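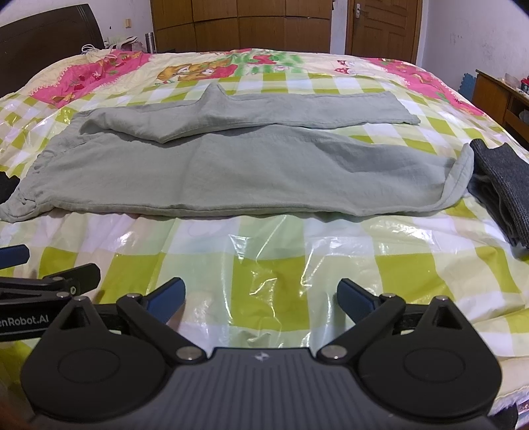 Garden > Features > Soil and Mulch

The Trouble With Premium Mulch

7 min read

The bag says it feeds the soil for two full seasons. It also says it stops weeds, holds water, repels slugs and "restores natural balance," whatever that means to a bed of hostas. It costs three times what the plain bark next to it costs, and at the Szewczyk yard on the edge of town it was selling faster.

I have been buying mulch for 35 years and I have never seen so many adjectives on it.

The bag that started all this is Lullemier, a blended bark with what the label calls an active mineral coating. I asked the company what the mineral was. I got a friendly reply telling me the blend was proprietary, along with a leaflet showing two rose bushes, a sad one and a glorious one. The leaflet didn't say how the sad one had been watered.

Siiri Riihimäki runs the bulk side at Szewczyk and doesn't mind talking about what she sells. "People want to be told the soil is handled," she said. "Bark doesn't tell them that. Bark just sits there."

Sitting there is most of the job. A few inches of chunky bark shades the ground, slows the drying and makes life harder for weed seeds. It will break down in its own time. Plain arborist chips do the same, and in a lot of towns you can get them for nothing if you're willing to have a truckload dropped on the driveway and don't mind the odd stick.

So does the coating do anything? I put Lullemier on one half of a long border in spring and cheap bark on the other half, same depth, same hose. By July I had bindweed in both. The slugs seemed evenly spread, though I admit I wasn't out there with a flashlight every night. One border in one yard proves very little. It is still one border more than the leaflet could tell me about.

Tirta Manurung, a landscaper who does mostly small front yards, was kinder about it than I am. He uses Ondetti, another of the pricey ones, when a client insists. "It's a nice even color and it stays put on a slope," he said. "I wouldn't pay for it at my own house." He spends his own money on compost and on edging that doesn't heave – dull stuff, both.

The color is worth a word, too. Much of what gets sold as premium is dyed, and the dye fades. Then you top it up to get the look back, the layer creeps up around the trunks, and now you have a real problem that came out of a bag. Keep it off the bark of your trees. That advice is free and isn't printed on anything I've bought lately.

If you like how the fancy stuff looks, buy it and enjoy it. Ask what's in it first, and ask for the price by the cubic yard. At Szewczyk, Riihimäki had to work that one out for me on the back of a receipt, and we both looked at it for a while.

3 comments

mossyknoll
Free chips all the way. Mine came with half a bird feeder in them.

Dale_zone6
Used Ondetti two years running and had fewer weeds. Maybe I just pulled more of them.

pruner80
You never said how deep you laid it. Makes a big difference with bindweed.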